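Section 6: Setting up and maintaining the Pradlow hand-held gripper cell

6.1 Scope

This section covers table preparation, jaw pad inspection and replacement, and the drawer-and-stick check for a cell fitted with one or two Pradlow hand-held grippers. Mounting of the Gretov logger is covered in Section 5. Colour calibration is covered in Section 7.

Set-up takes one technician. The check in 6.5 requires a second operator if two grippers are installed.

CAUTION: Power down the logger before removing any part of the jaw assembly. The jaw encoder is live whenever the logger is on.

6.2 Preparing the table

1. Clear the table and wipe it down. Allow it to dry.
2. Lay the white sheet over the full working area. Smooth it from the centre outward. Light creases are acceptable. A fold that stands up from the table is not, as the fingertips will catch on it.
3. Place the drawer organizer toward the far side of the table, with the drawer fronts facing the working area.
4. Confirm that each drawer slides without lifting the organizer. If it lifts, weight the rear compartments.
5. Set the overhead lamps to level 69. Do not aim a lamp directly at the clear drawers.
6. Place the test stick flat on the sheet, clear of the organizer.

NOTE: Soft shadows on the sheet do not affect tracking. Hard-edged shadows do. Move the lamp, not the table.

6.3 Opening the jaws

1. Hold the gripper by the body and release the trigger fully.
2. Check that both fingers return to the open stop.
3. Read the opening on the logger display. A value of 100 is fully open. If the display shows less with the trigger released, repeat the zero procedure in 5.4. 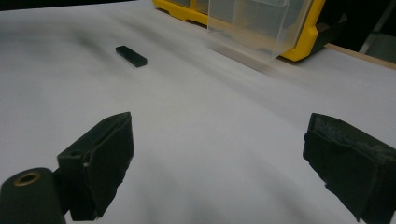 Fig. 6-1. Jaws open over the sheet. Note the frayed padding on the right finger.

4. Squeeze and release the trigger several times. Travel should be even on both sides. If one finger lags, go to 6.4 and inspect the pivot while the pads are off.

6.4 Inspecting and replacing jaw pads

Inspect the pads at the start of each shift. Wear begins along the top edge and works down toward the contact face. Fraying confined to the top edge does not require replacement, but should be entered in the cell log. Replace both pads when any of the following applies:

- the fraying has reached the contact face
- the pad lifts at a corner under thumbnail pressure
- the pad set has passed 494 logged hours

To replace the pads:

1. Power down the logger.
2. Support the gripper on the bench with the jaws open.
3. Peel the old pad from the top edge downward. Do not lever against the finger with a screwdriver.
4. Remove adhesive residue with isopropyl alcohol and a lint-free cloth.
5. Fit the new pad (part 513) flush with the tip of the finger and press from the tip toward the base.
6. Repeat for the other finger.
7. Close the jaws on a clean card and leave them closed until the adhesive has set.
8. Power up and repeat 6.3.

CAUTION: Always change pads in pairs. A new pad opposite a worn one shifts the grip centre, and thin objects will rotate as they are lifted.

6.5 Drawer-and-stick check

Carry out this check after any pad change, and whenever the organizer has been moved.

1. Pull one empty drawer partway out toward the working area. Leave the remaining drawers seated.
2. Place a USB stick on the open sheet in front of the organizer.
3. Bring the gripper in with the jaws open, one finger to each side of the stick.

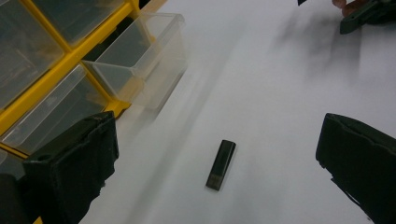

4. Lower the gripper until the fingertips just touch the sheet, then raise it slightly. Pressing down on the sheet drags it and moves the organizer out of register.
5. Close on the long sides of the stick. If it lies on a diagonal, turn the wrist to suit. Do not straighten the stick by hand.
6. Lift, carry over the drawer and release.
7. Push the drawer home with the closed fingertips.

With two grippers, the second operator keeps their tool at the edge of the working area until the first gripper has cleared the drawer. Both operators should stand so that their hands do not come between the overhead camera and the stick.

If the stick slips during step 6, clean the pads and repeat. If it slips again, replace the pads as in 6.4.

Continue to Section 7.

Comments (3)

Trevor Kennedy
Is part 513 the same pad as on the older Moldovan fingers? Ours are a hair wider.

Brernum Support
No, the Moldovan pad is wider and will overhang the tip. Order 513 for Pradlow fingers only.

mtl_bench
Step 7 in 6.4 could use an actual time. We leave ours closed over lunch and haven't had one lift.

Contact Brernum Support | © Brernum. All rights reserved. | Back to top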